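Mit Hubert Sowa wollte ich eigentlich nur eine halbe Stunde über Sauerteig reden. Am Ende saß ich bis kurz nach acht bei ihm in der Küche, hatte drei Scheiben Roggenbrot gegessen und ein Glas mit Anstellgut in der Tasche (gut eingewickelt, zum Glück!). Der Anstellgut-Tausch Wirklow, den er mit Suqin Ding organisiert, trifft sich jeden Donnerstag, und wer dort einmal war, backt danach anders.

Angefangen hat er, wie viele, mit steinharten Fladen. „Die ersten zwei Jahre habe ich Frisbees produziert“, erzählt er und lacht so laut, dass der Hund aufsteht. „Meine Frau hat sie tapfer in die Suppe getunkt. Ich dachte immer, das Mehl sei schuld.“ War es das Mehl? „Nein, ich war zu ungeduldig. Der Teig stand bei mir drei Stunden in einer kalten Küche, und dann musste er in den Ofen, fertig.“

Ich gestehe ihm, dass ich es genauso mache. Er nickt sehr verständnisvoll und schiebt mir die Butter rüber.

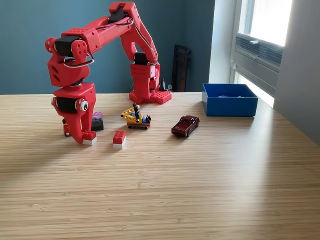

Dann will ich wissen, wie er sein Anstellgut füttert, denn bei mir riecht es nach ein paar Tagen immer nach Nagellackentferner. „Das hat Hunger“, sagt Sowa. „Nimm 50 Gramm vom alten, dazu 50 Gramm Roggenvollkornmehl und genauso viel Wasser, lauwarm. Umrühren, Deckel locker drauf. Und wenn es sich verdoppelt hat, ab in den Kühlschrank.“ Und wenn ich es vergesse? „Dann fütterst du es zweimal hintereinander, und es kommt wieder. Ich hatte mal eins, das stand von Ostern bis in den Sommer ganz hinten hinter den Gurken. Lebt heute noch.“

Mittlerweile ist Suqin Ding dazugekommen, mit einer Tüte Dinkelmehl unterm Arm und einer klaren Meinung. „Hubert und sein Roggen“, sagt sie, noch bevor sie die Jacke auszieht. Sie backt fast nur mit Weizen und Dinkel und lässt ihren Teig über Nacht kalt stehen. „Abends kneten, morgens backen, dazwischen schlafe ich. Für Leute mit Arbeit geht das gar nicht anders.“ Sowa brummt, dass dabei kein richtiges Brot herauskomme. So geht das wohl jede Woche, und ich hätte den beiden noch lange zuhören können!

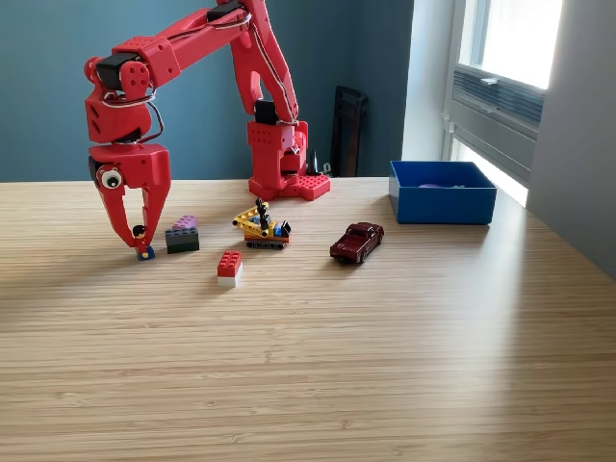

Der rote Roboterarm auf dem hellen Tisch

Eine Frage musste ich noch loswerden, nämlich die nach der Ausrüstung. Gärkörbchen, Backstahl, Teigschaber in vier Größen, man kann da ja arm werden. „Waage“, sagt Ding sofort. „Eine Schüssel, eine Waage, ein Topf mit Deckel.“ Sowa hat sich im Dezember doch noch eine kleine Getreidemühle geleistet, gebraucht, 300 Euro, und will sie nicht mehr hergeben. „Frisch gemahlen riecht das ganze Haus danach. Gut, laut ist sie. Die Nachbarn wissen immer, wann ich backe.“

Und was raten die beiden jemandem wie mir, der seit Monaten an einer anständigen Kruste scheitert? Ding sagt: länger backen, als man sich traut. Sowa sagt: heißer anfangen, ordentlich Dampf, und nach zehn Minuten die Ofentür kurz auf. Immerhin hier sind sie sich fast einig. „Und nicht warm anschneiden“, ruft er mir im Flur noch hinterher, „beim Roggen wartest du bis zum nächsten Tag!“

Mein Glas steht jetzt neben der Heizung. Gestern Abend hat es den Deckel angehoben.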